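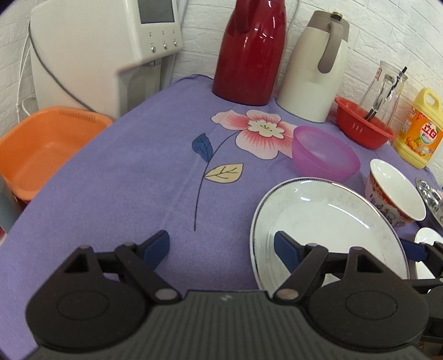
Clearing a Table That Has Become a Shelf

Every kitchen table has a natural enemy, and it's the person who says "just put it there for now." I have been that person for most of my adult life. The tips below come out of one long evening with a table that was serving as dish cupboard, sink annex and storage for a bottle of detergent with oranges on the label.

1. Move the dish soap first. A Liby bottle parked next to clean bowls tells everyone in the house that the table is now part of the sink, and they will act accordingly. It lives by the faucet.

2. Hold plates up to the window before you put them away. A white plate with a silver-gray rim can look perfectly respectable from across the room and still have faint smudges on it. Mine did. Warm water, a drop of soap, dry cloth. If the rim is metallic, keep it out of the microwave unless you enjoy fireworks.

3. Stack by material, whatever the color police say. Steel bowls at the bottom, ceramic in a pile of its own, plastic on top. My friend Gun-woo Heo stacks by size alone and owns a fine collection of chipped rims.

4. Give the colander its job back. A red plastic colander with a jar with a utensil standing in it is a utensil holder with holes. I know how it happens. You set the jar in there to drain, and 14 months later you're straining pasta with a saucepan lid and burning your thumb.

5. Peel the whole label off the jar. Half a label looks worse than a whole one. Soak it for 7 minutes, scrape with an old card, then rub what's left with cooking oil and wash.

6. Ceramic spoons go in a drawer or in a bowl. Left near the edge of the table they have one possible future, and it involves a dustpan.

7. Shake the tablecloth outside. A big flower print will hide crumbs for a week, especially around the brown bits of the leaves. Wash lavender cloth cool and dry it in the shade or it goes gray by August.

If you have cartoon bowls, keep them low enough for kids to reach. They'll ask for that bowl anyway, usually while your hands are covered in flour.

Next time: the drawer under the oven, and what I found in it.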